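Viltthorpe Mound: Frequently Asked Questions

Last updated 28/08/2022

What is Viltthorpe?
Viltthorpe is a Bronze Age settlement on a low mound beside an old river channel. The channel is dry now and has been farmed for generations. The lower town covered the flat ground to the east, and a smaller walled area stood on the mound itself.

How old is it?
The earliest houses date to around 3000 BC. People lived there, with one long gap, until the river moved away.

Who found it?
Farmers had been turning up pottery for years. The first proper survey was made by Niall Gillies, who walked the fields and drew the plan that is still used for the site grid.

What were the houses made of?
Mud brick, mostly, on footings of river stone. Baked brick was kept for drains and wells. Floors were packed clay and were relaid many times.

Did the people there have writing?
No writing has been found. There are 3 stamp seals with animal figures, and a number of potter's marks on storage jars. The marks may show who made the jar or what went in it.

What did they eat?
Barley, wheat, lentils and river fish. Cattle and sheep bones are common in the trash pits. Dates show up only in the later levels.

Did they trade with other towns?
They did. The copper came from the hills near Podulov, and shell bangles were brought up from the coast at Patrício. Stone weights from the site match a set dug up at Rumuvance.

How many objects are in the catalog?
The printed catalog lists 2794 objects. Plain body sherds are not included. Kwame Ofori edited the pottery section.

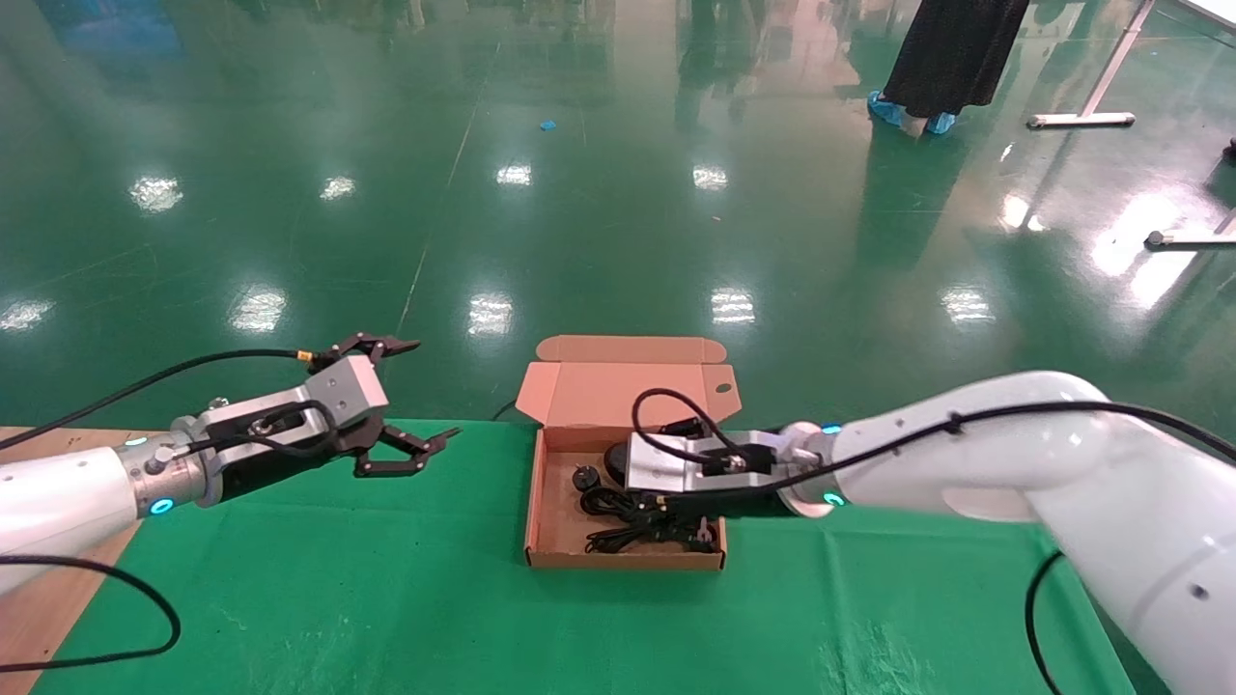
Why was the town abandoned?
The river shifted its course, and the wells in the lower town were dug deeper and then given up. Families seem to have left over several generations. There is no layer of burning and no sign of an attack.

Can I visit the mound?
The path around the mound is open all year. The trenches are covered from November until spring. Allow 30 minutes for the full loop, and please stay off the brick walls.

Can I keep pottery I find on the path?
No. Leave it where it is and tell the site office.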